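Progress Report No. 2, Firkstead Conflict Monitoring Project
Submitted to the Warier Fund by Umesh Khurana, Jan 5, 2019

The December period was the first in which all our desks were staffed for the full month. We logged 1162 incident reports from the northern front. Of these, 149 could not be matched to a second source and have been held back from the public map. Most of the held reports concern artillery fire at night, where witnesses can give a direction but not a point of origin.

Pankaj Rastogi finished the revised coding guide. It separates shelling from air strikes more strictly than the old one and adds an entry for roadblocks. Entries made before the change are being recoded, starting with the river crossings.

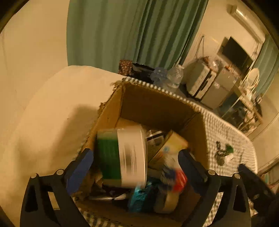 Contact with displaced families remains the slowest part of the work. Poonam Sisodia completed 90 interviews in the reception towns, mostly on the dates and routes of departure, and the transcripts are with the translators. Many of the people she met had left ahead of the armored column and had little time to pack. She asks each household what it took along, and the answers tend to be modest: an open cardboard box with a small clear jar and a few other things in it would be typical. We use these answers to judge how much warning a village had.

The satellite imagery order from Grorkico arrived late. Akash Rathore has checked the two eastern bridges against it, and both entries have been corrected. The airfield is still to be done.

Spending is within the approved budget except for translation, which ran over. We ask to move the unused travel money to that line. A revised table is attached.

Next period: finish the recoding, publish the map of the ceasefire line, and hire a second translator.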